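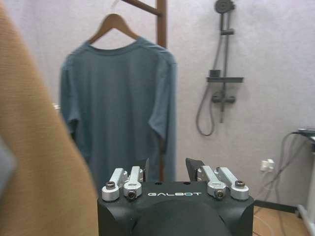 Why not let the head camera do the whole approach, Senyo Sulemana asked under the August post, and only switch to the wrist for the last few centimetres? It's a fair question and I gave it a poor answer in the comments, so I'll try again with more room.

We did start that way. The head camera has a better lens and a wider view, and the calibration between it and the base is good. The trouble is that clothes hang close together. From the head, a row of shirts is mostly a row of shoulders, and the arm covers a good part of it as soon as it starts to reach. The planner would pick a grasp point on a hanger, set off towards it, and lose the hanger behind its own elbow halfway there. If a sleeve had moved in the meantime we found out by touching it.

So the approach now runs in two parts. The head camera picks the garment and gives a rough pose. After that everything comes from the wrist, starting well before the last few centimetres – far enough back that the shoulders of the hanger and the rail are both in view.

The wrist has its own problem, which is that the nearest thing is often the wrong thing. With a tan knit close to the lens on the left and the blue-grey shirt we want further back, the old segmenter put nearly all its confidence in the knit. It was large and it touched the border, and out of focus it made one smooth region. The shirt came out in two pieces and the hanger got merged into the collar.

What helped was dull. I stopped asking for the biggest garment and started asking for a garment with a hanger in it. The network now predicts hanger shoulders as a separate class, and a cloth region only becomes a candidate if a pair of shoulders runs into its neckline. Anything without a hanger is treated as an obstacle. The planner is allowed to brush past it and has a cost for doing so, set in the same file as the joint limits. Musa Okonkwo thought that cost should depend on how soft the obstacle is. I agree with him, but I have no idea how to get softness out of a blurred patch of knitwear, so it is one number for now.

The gripper itself is masked out with a fixed template. The housing and the four linkage arms and the jaws sit in the lower part of every view, and early on the detector was quite fond of them. Two light metal bars angled up and towards each other look a lot like the shoulders of a hanger if you have only ever been trained on hangers. The template is drawn for each jaw opening and looked up from the encoder. It needs redrawing whenever someone takes the wrist camera off, and I would like people to stop taking the wrist camera off.

The other false detection was the shower hose on the wall. It hangs in a long U, dark against pale, and for a while the software read it as a second rail with a bend in it. I could have told it to ignore that bit of wall. Instead I added the requirement that a rail be straight over its visible length and cross the hanger, and the hose dropped out along with one leg of a stand or table I hadn't noticed was being picked up.

Then timing. Nneka Balogun went through the logs in our viewer (it's called Tutley, and it is mostly her work) and found the image stamps were being written when the picture reached the planner. They should have been written at exposure. The gap was 211 milliseconds on the bad runs and a lot less on the good ones. With the arm moving slowly you don't see it. At normal speed the planner was correcting for where the hanger used to be, overshooting, correcting again, and the whole thing swayed about like someone trying to thread a needle on a bus. I had spent most of a fortnight turning gains down to cure that. They are back up where they were.

The stamps are now taken in the driver, and Nuneo, which is our message layer, refuses anything older than 52 milliseconds. When it refuses a picture the arm holds its last velocity for one cycle and then slows. I wanted it to stop dead. Tanko Olatunji talked me out of that, since a sudden stop makes the clothes swing and then you have a new problem to look at.

I reran the recorded set in October 2018 with both changes in. There are 300 approaches in it. The old version picked the wrong garment or lost the hanger in 39 of them. I haven't got a clean figure for the new one yet, because some of the replays depend on the arm's own motion and a recording can't answer what it would have seen if it had moved differently. On the ones that can be compared it is clearly better. I'll put the table up once Nneka has checked how I split them.

Still to do: hangers that face the wrong way round, dark clothes on dark hangers, and the handover itself. At the moment the head estimate is thrown away the moment the wrist finds shoulders. Senyo would keep both and weigh them, and I think that is the right idea. The filter for it is half written on the Grarby branch, and the covariances in it are guesses, so please don't merge it.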